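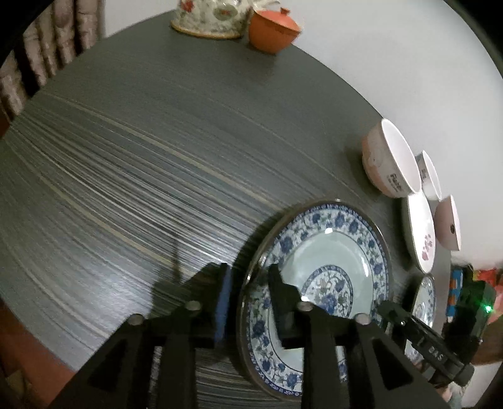 Stetico 圆桌 深灰绿

先说颜色。我们内部为“深灰绿”三个字吵过一阵,有人坚持叫“暴雨前的池塘”,被 Randa Matar 以标签印不下为由否决了。桌面上有细密的条纹,浅灰、奶白,夹一点发闷的黄,斜着扫过去,像有人拿干刷子赶时间。每张桌子的走向都不一样,请不要拿着邻居家那张来要求换货,这种事发生过,邻居也不高兴。

适合谁

适合家里有一只舍不得用的大盘子的人。青花瓷放在白桌布上规规矩矩,放在这种桌面上,蓝花和藤蔓一下子就有了底气。盘子不随桌附送,Matar 店里也不卖瓷器,问的人多了,特此写明。

适合靠墙放。圆桌靠墙会浪费一点弧度,懂设计的朋友会皱眉,但小户型的房东不管这些。素色的墙最省心,花墙纸请自己斟酌。

不太适合每天要在桌上铺开四份图纸的人。圆桌的边到了该有角的地方就没有了,尺子会掉下去。

台面

表面做过封层,带一点光泽,窗边会反出一片白光。喜欢的人说有层次,不喜欢的人把桌子转半圈,发现光还在原处。介意反光的话,可以在下单时备注“哑光”,工期加 17 天,价格不变。

细条纹对面包屑相当宽容,对指纹一般,对酱油的宽容只有几分钟。

日常打理

用拧干的软布擦,顺着条纹擦或者逆着擦都行,桌子分不出来。不要用钢丝球。热锅请垫隔热垫,封层最高承受大约 200 度,但我们测试用的是平底的锅,您家那口底部有脾气的老铁锅不在范围内。

瓷盘底圈没有上釉的话,拖着走会留下划痕,请端起来再放。金属盘托同理。

送货与安装

Koltdale 仓库发货,两人送上门,桌脚现场拧好。楼道窄的请提前量一下,圆的东西竖起来可以滚,这是它唯一比方桌听话的时候。没有电梯的楼层请在订单里写明,不要等师傅到了楼下再温柔地告知。

Brorkbridge 展厅有一张样桌,周围没有围绳,可以摸,可以把手肘放上去,也可以坐下来假装考虑很久。

质保

2 年,含封层起泡和桌脚松动。不含:宠物、搬家、亲戚。

买家留言

Solange Besnard:颜色比我想的深,放了三天,又觉得刚好。我丈夫至今认为是黑色的,我们不再讨论这件事。

Anas Haddad:送货准时。条纹那种乱法我挺喜欢,孩子在上面画了一道铅笔,我找了一会儿才找到。

Lina Bataineh:想问能不能做成椭圆。

店家回复:不能。试过一张,现在在 Randa 家里,她说挺好,但不让我们去看。

常见的几件小事

桌面可以单独换,桌脚也可以单独换,两样都换的话,建议直接买新的。
同色样片可以邮寄,一次一片,用完不必寄回,拿来垫杯子的客人不少。
定金付过之后改颜色,收一次改单费,改回来再收一次。

本页更新于2023年11月27日。订购请联系 Tala Majali,她回邮件比接电话快。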